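Chapter 5
Floors, Loads and the Spaces Between

In this chapter:
How a floor carries weight
Span, depth and spacing
Boards and the direction they run
Sound between stories
Case study: the Nallo Street houses

A floor is the part of a building people touch most and think about least. It holds up furniture and people, ties the walls together, and separates one story from the next. When it does these jobs well it goes unnoticed. When it does them badly, the first signs are usually small: a door that sticks, a cup that rattles on a shelf, a crack along the edge of a ceiling in the room underneath.

Chapter 4 dealt with walls, which carry load mostly by being squeezed. Floors carry load by bending. A joist resting on two walls sags a little under its own weight and a little more when someone stands in the middle of it. The top of the joist is pressed together and the bottom is stretched. Most of the rules in this chapter follow from that one fact.

Builders knew the rules long before anyone could calculate them. In the hill town of Zastositz, the older houses have joists set closer together at the center of the room than at the sides. The carpenter Sorin Voicu, who repaired many of these floors, wrote in his shop notes that he found the same pattern in houses 200 years old. His notes give no formula. They give depths and spacings for rooms of different widths, and a warning about notches cut for pipes.

Two kinds of load matter here. Dead load is the weight of the floor itself, including boards, joists and any ceiling hung below. Live load is everything that comes and goes. A bookcase counts as live load even if it stays in place for 48 years, a point that often confuses students in the first weeks of the course.

Stiffness and strength are also different things. A floor may be strong enough to stand for a century and still bounce under a child's feet. Section 5.2 treats the two separately, and the exercises use a joist table adapted from the Cuvel workshop manual.

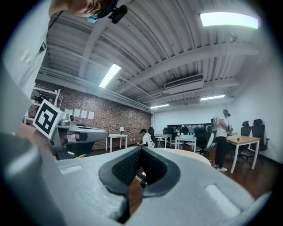

Boards laid across the joists spread a load from one joist to its neighbors, so that a heavy table leg seldom rests on a single timber. The thickness of the boards sets a limit on how far apart the joists can be. Before starting Section 5.1, review the definitions of span and bearing in Chapter 2.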